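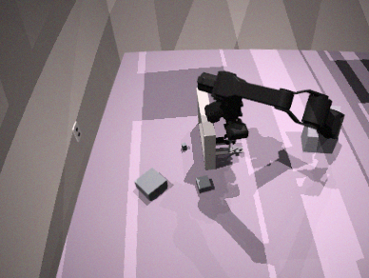

*A large pink-lavender tabletop with a patterned wall behind it.*

# Painting a tabletop so that it stays painted

Most guides to painting furniture say you can finish a table in an afternoon with no sanding. I have tried it that way. The top looked lovely until I put a mug on it, and then it had a ring-shaped bald patch. Legs will forgive you almost anything, but a top gets wiped, scraped and leaned on every day, so treat it as a separate job.

## What you need

- sandpaper, one coarse sheet and a few fine ones
- sugar soap and two cloths
- a primer meant for shiny surfaces
- the colour
- a clear water-based varnish
- a small foam roller and a decent brush

You don't need "furniture paint". I compared a tin of Palis furniture paint with the same firm's ordinary wood paint and couldn't tell the two apart once they were dry. The furniture one came to 34 pounds and had a nicer label.

## 1. Wash it

Sugar soap first, then plain water, then leave it alone overnight. Old spray polish is the usual reason paint peels off in sheets, and sanding before you wash just rubs the polish in deeper.

## 2. Sand it, whatever the tin says

Dull the whole surface. You aren't trying to reach bare wood, only to take the shine off. Run your palm across it and sand again wherever it still feels slick. The corners always do.

## 3. Prime

One thin coat, and a second if stains come through. Skorport primer claims to be dry in 70 minutes. Perhaps it is, in the laboratory. In my kitchen in August, with the back door open, it was still tacky well after lunch. Press a fingertip to the underside of the edge and believe that over the label.

## 4. Colour

Put the roller down the long way and keep a wet edge. Two coats is normal and three for pale colours over dark wood. Pinks and lilacs are awkward – they change a lot between daylight and a warm bulb, and a little card from the shop won't warn you. Paint an offcut, stand it against your own wall and look at it after dark before you open the big tin.

## 5. Varnish

This is where people give up, having got a table that already looks finished. Evdokia Kalogeropoulos, who has refinished more café tables than I've sat at, uses three coats with a light sand between each. I thought that was fussy. My two-coat table now has a grey patch where the newspaper goes, and hers doesn't.

Avoid oil-based varnish over pale paint, as it yellows.

## Before you use it

Dry and hard are different things. I give it 5 days before plates and a good deal longer before anything hot or heavy. No tablecloth in the meantime – it sticks, and you'll be picking out threads with tweezers.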